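4.2 Arena trials

Student teams in the robotics course ran the Ratell arm inside a walled arena with printed side panels. Each team was allowed 100 attempts, split between a scripted baseline (39) and its own controller (61). 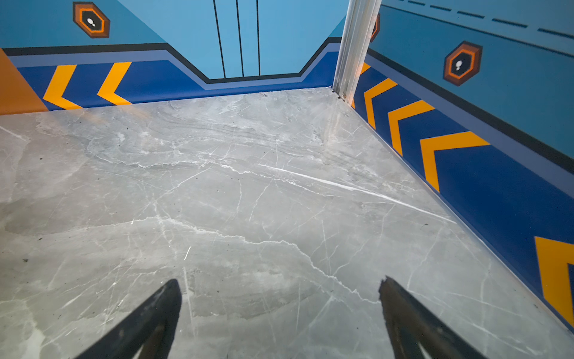
Figure 3. Wrist camera view of the arena, gripper open.

Floor veining caused false edges in the segmentation step. Shimada's team masked the floor by color and kept the wall chevrons as landmarks for heading correction.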